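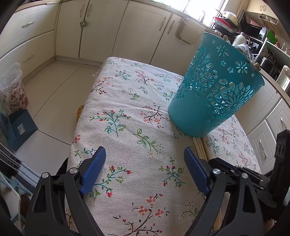

Kitchen table, morning. The teal basket and the sticks.

So I finally got going on the kitchen, in March, after saying all winter that I would. Coffee first, then the radio, then I dragged everything that had been living in corners onto the table and had a proper look at it. I do love that tablecloth, the sprigs with the little red and pink blossoms, even if I spend half my life worrying about getting coffee on it. I should really save it for company, but then when would I ever see it?

The basket I'm keeping. I went back and forth, I even looked at the plain steel ones in the Hurkance catalog (item 932, very smart, very boring), and no, I want my flowers. It's such a cheerful color and I like the cutouts, all those petals and starbursts. The only trouble with a basket full of holes is that small stuff finds its way out, so from now on it gets paper and wrappers and that's it. No crumbs, no tea bags! I have told myself this before.

Then the sticks. I bought them for the seedlings, two packs when I only needed one, and they've been sliding around the house ever since. I keep thinking they'd make good supports for the peas, or I could cut them down for labels, or try that little hanging thing I saw in a magazine and will never make. 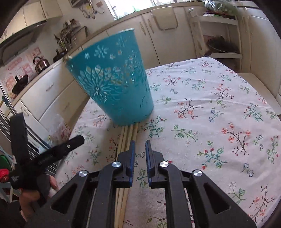

Anyway, I want them all in one place by tonight, tied with string, and not in the cutlery drawer where they jam it every single time. The tall jar from Mastero would do if I could remember which cupboard I put it in. I did the top drawer before lunch and found 4 dead batteries, a tape measure I'd already replaced, and the warranty for the old Auer kettle, which went to the dump two summers ago. Out it went.

Still to do: the second drawer, and the cabinet where the lids are. I'm scared of the lids. Also the tiles need a mop, but I'm not mopping until everything is back where it belongs or I'll only walk all over it again.

Soup for dinner, I think. My back hurts and I'm weirdly happy. Must buy string.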